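Can a robot sort my bits and bobs yet, or do I keep doing it by hand?

Ifigeneia Mitsotakis-Vlachou
I run a small repair bench in the back of a bike shop and the chore I hate most is tidying string, cord and cable into the right bins. I've got a budget of 2000 for a second-hand arm, and my brother-in-law swears by a Drikodex. Can any of them do floppy stuff yet, or only boxes and blocks? I don't mind slow. I do mind coming back from lunch to a knot.

Obadia Tanui
Depends what you mean by do! I've been playing with one since October and hard things are fine, it'll shift sockets and bolts all afternoon. Cord is another matter. It never lies the same way twice, and the loops cross over each other, so the arm has to work out which strand is on top before it goes in.
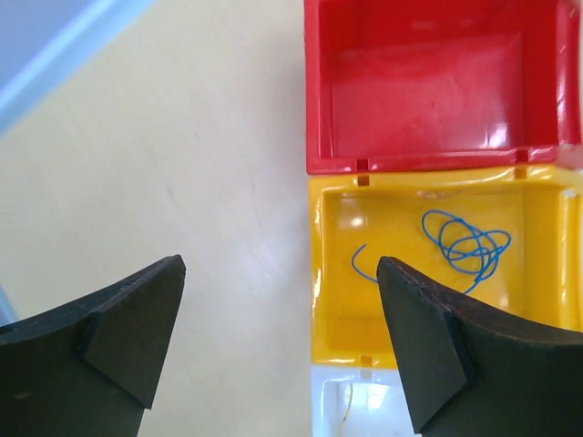
Blue cord in the yellow bin, fingers still open.

With a coil like that I'd go for a loop standing clear of the tangle, lift slowly, and stop if the bin starts coming up too. Shiny bins are a pain as well (glare!), so try moving your lamp before you blame the software. My last proper go was 73 lifts out of 100 with soft rope, and thin string was a lot worse.

Raquel Seixas
no. save your money, buy more bins

Ho-yin Lui
Bit harsh, Raquel. I'd say yes for picking up, no for untangling. Ours took roughly 400 practice goes before it stopped pinching the bin wall. Borrow one for a week if you can, and tie each cord in a loose bundle first, it makes a world of difference.

Comments

Yae Kawaguchi: Do the bundles stay put when it drops them?
Ho-yin Lui: Mostly, if you lower it right in.
Ifigeneia M-V: Borrowing one it is, thanks all!

Related
Boda arm keeps stopping halfway
Best bins for a small workbench
Can a machine fold tea towels?
Cadach grips, worth it?

Contact us | © Ó Súilleabháin Help Boards | Back to top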